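The trouble with limited runs

Ireck would like us to believe that its new 1/72 infantry will sell out by the end of February. Perhaps they will. I have heard the same promise about every box the firm has put out since it moved to numbered lids, and I can still buy most of them at the list price.

The Drakitz garrison set costs 23 pounds for 15 figures in hard grey plastic. The sculpting is good. The faces have some life in them, and the packs sit properly on the shoulders. Six of the men are kneeling, though, and I am not sure who needs that many.

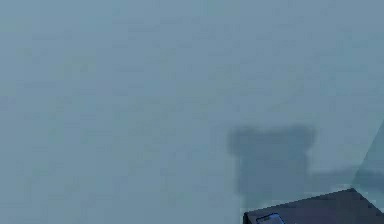 Old moulds, new boxes

Starkum makes me more doubtful still. Its reissued artillery crew is sold as "retooled", yet the seam down the gunner's left sleeve is exactly where it was on my childhood copy. Rhiannon Wogan, who writes the firm's leaflets, told me the moulds had been cleaned and the gates moved. That may be so – but cleaning is a long way from retooling, and buyers paying double ought to be told which they are getting.

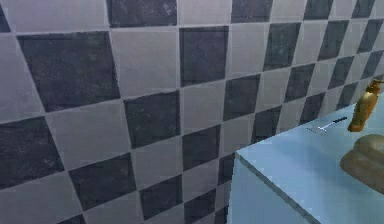
Painting guides are another sore point. The Starkum leaflet asks for 80 per cent grey on the greatcoats, then shows a coat that is nearly black. Grey is a hard colour to pin down in print. A wall of checkered tiles has a charcoal and a pale shade side by side, and both would pass for "field grey" in one catalogue or another. I mixed my own and ignored the leaflet.

Darius Ots at Ruddock is at least frank about it. His firm sells old figures as old figures, flash and all, in a plain bag. The plastic is a bit soft and the bayonets bend. I bought two bags on Thursday and paid less than I would for one Ireck box.
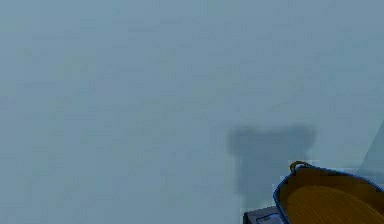

Small Scale Desk | Figures and Kits

Next month we look at resin, and at whether anyone can cast a straight rifle.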